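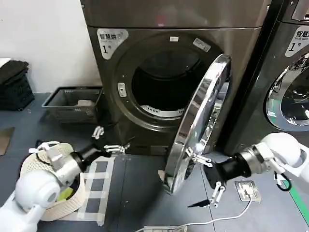

Dryer no. 1, door open.

Quick one, I've got 2 loads of towels and a grant form to finish. The postdoc money. So the ministry's new early-career scheme opened Monday and my inbox is a mess. 5 people forwarded me the same link. Yes I saw it. No I havent read the whole thing.

What I got so far: three-year contracts, host lab pays a share, and a 4,000 top-up if you're coming back from abroad. Nice on paper. I came back from Fulham with one suitcase and no top-up, so forgive the tone.
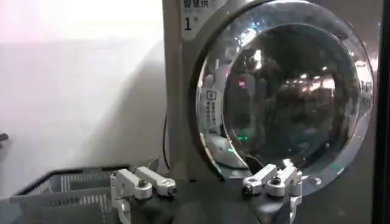

The host share is what bugs me. Small groups like ours at Flenenstead can't front it, and the big institutes can do it without blinking. I read the rules on my phone next to that big shiny chrome door, ceiling lights bouncing all over the glass, and had to go through section 3 twice. Still don't get who pays if a contract gets cut short. Beat Eder thinks the university does. I think Beat is an optimist.

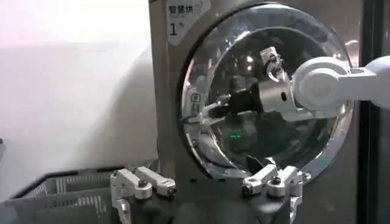
Same machine, door open.

Anyway. Awan group is applying, Pralis people too I hear. We'll probaly send something in. If you know how they count parental leave, email me, the FAQ just says "see guidelines" and the guidelines say see FAQ.

More when the form stops crashing.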